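Silura Opens Bath Display Room on Shakya Street

8/7/19

Bath fixture dealer Silura has opened a new display room on Shakya Street in Murkent, replacing the smaller counter the company ran inside its warehouse across the rail line. The room covers 1,723 square feet on the ground floor and is laid out for full-size fixtures, with no wall-mounted sample boards and no cutaway models. Visitors can walk all the way around most of the larger pieces.

The company signed the lease in March. Work inside the unit was limited to the floor, the wall finish, the lighting and a change to the rear door, which was too narrow for a crated tub. The ground-floor slab did not need reinforcement. Display tubs are kept dry, and the permit issued for the space covers retail use only.

Fixtures are arranged in loose groups by type. Vanities stand nearest the front of the room, tubs come next, and toilets are kept toward the right-hand wall. A sitting area with a wooden sofa chair, striped and orange cushions and a low round table is on the left. Customers can use it to go over drawings and price sheets.
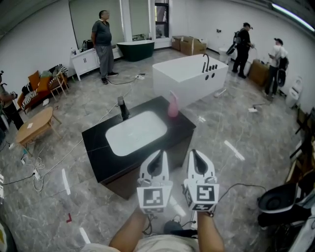
The black vanity is a floor-standing cabinet with a dark, marble-patterned top and an undermount basin. The basin is white and rectangular, and the faucet is a tall single piece in black set at the back left. With an undermount basin the top has to be cut before delivery, so the buyer must settle the faucet position at the time of order. Silura will move the faucet hole to the center or the right on request. The change adds to the lead time but not to the price, as long as it is made before the top goes to the cutter.

Lead time for a vanity with a standard top is eight weeks. Tops in a custom length are quoted separately, and the company asks for finished wall measurements, taken after tile, before it will confirm one. Rough framing measurements are not accepted. According to the dealer, this is the most common cause of delay on orders placed through the old counter, where many customers came in with builder's plans and no site measurements.

Two freestanding tubs in the room show the main choices in the category. One is white and rectangular, with a black gooseneck filler and a row of black controls mounted along the back rim. The other is a dark green oval with a white interior rim. The rectangular tub suits a room where the tub will stand parallel to a wall and the controls need to be within reach of the bather. An oval tub generally needs more open floor on all sides to allow for cleaning, and buyers often pair one with a filler that stands on the floor or comes out of the wall.

Deck-mounted fillers have a service issue that the dealer now covers in its order form. The supply lines run inside the tub shell, and a leak at the valve can't be reached once the tub is set unless there is an access point. Customers who choose a deck-mounted filler are asked to confirm one of two arrangements: an access panel in the floor or ceiling below, or a tub base that can be pulled forward on flexible lines. Orders without a signed confirmation are held.

Fixture weight is listed on the order form as well. Silura gives both the empty weight and the filled weight for every tub it sells, along with the size of the footprint, so that a contractor can check the load on a wood-framed floor. The company does not do that calculation itself and does not recommend engineers. 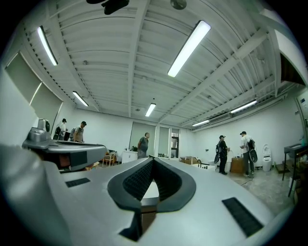

Walls in the room are white throughout, and blinds have been fitted to control daylight. Color matching was a problem at the warehouse counter, where overhead tubes made white fixtures look yellow and dark ones look black. The green tub finish in particular was returned more than once by buyers who had expected something closer to charcoal. The new lighting is a neutral white, and customers can ask for it to be turned down to judge a finish under evening conditions.

The floor is gray tile in a marble pattern with white veining. It is not sold by Silura. The dealer does not plan to carry tile, stone slab or wall panels, and refers buyers to other shops in Murkent for those items. Mirrors and medicine cabinets are also outside the range for now — the company may add them next year if there is demand from the trade.

Toilets on display include a smart model. These need a grounded outlet near the fixture, protected by a ground-fault device, and a cold-water supply at the correct side. Older houses in Murkent often have neither in the right place. The dealer now hands out a one-page rough-in sheet with each quote, showing outlet height, supply location and the distance from the finished wall to the center of the drain. Electricians and plumbers can get the same sheet without placing an order.

Silura's full catalog runs to 43 fixtures, not counting finish options. Not all of them are in the room. Pieces that are not on display can be ordered from drawings, with a restocking fee on returns. The fee does not apply to display models, but any fixture with a cut top or a drilled deck is treated as a final sale.

Orders and stock are handled through Drostix, an ordering system the dealer moved to before the opening. Trade customers with an existing account can keep their account number, though open quotes from the warehouse counter were not carried over and have to be issued again. Quotes now stay valid for 30 days.

The warehouse remains in use for storage and pickup only. Delivery is available inside the Murkent city limits, to the ground floor or to an elevator. Stair carries are priced after a site visit, and tubs will not be taken up a spiral stair. Crates are removed by the delivery crew if the customer asks for it when the delivery is booked.

Parking is behind the building, with the entrance off the alley.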